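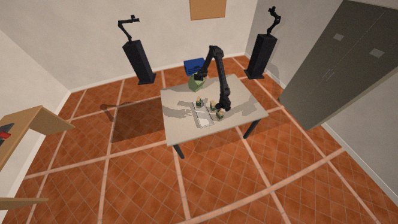 The Kedier tabletop scene in Zonness, with the arm low over one of the blocks by the white tray.

I have been running the Kedier scene pack in Zonness since October, and I now have enough hours on it to write something useful. Short version: the geometry and contact settings are good, the documentation is thin, and the license terms need a careful read before you put it on a shared server.

Kedier sells scenes for manipulation work. You get a furnished room, a table, an arm, a set of small objects and a task file. The pack I bought costs $199 for a single seat and contains 46 room layouts. The one I use most has a terracotta tile floor and a pale gray tabletop, and the blocks have beige tops and green lower parts. Two black pillars with small arms on top stand behind the table. In the task file they are static bodies with collision turned on, so the planner has to respect them. You can switch that off per object.

Installation took one evening. The importer expects meters and the Sundaram export tool writes millimeters by default, so my first load put the objects far outside the room. There is a scale flag. It is mentioned once, in the changelog.

My test was a plain pick-and-place: approach a block, close the fingers, lift, set down on the tray. I ran 2,000 episodes with randomized block poses and the default friction values. Contact stayed stable at the stock time step. At double the time step the blocks began to creep sideways under the fingers during closing – a known problem with small boxes in most engines, and I don't hold it against Kedier. Raising the solver iterations fixed it at a modest cost in speed.

Rendering is adequate. Shadows are soft and fall in consistent directions, and textures are clean enough for training a detector, though I would still randomize the lighting. The default floor pattern is busy, and my segmentation model picked up on the pale bands between the tiles until I swapped textures between runs.

Complaints, in no particular order. Joint limits for the arm are stored in two files and the values disagree at the wrist. The reset function does not restore block orientation unless you pass the seed again. Log files are written to the home directory with no option to move them.

I also tried the Bikirholm kitchen pack for comparison. Its objects have better meshes, but it loads more slowly and has no task files at all – you write your own. For grasping work I would stay with Kedier.

The seat license is tied to one machine. Moving it means an email to support, and mine was answered the next morning. I will post my corrected joint file once I have checked the wrist values against the arm's data sheet.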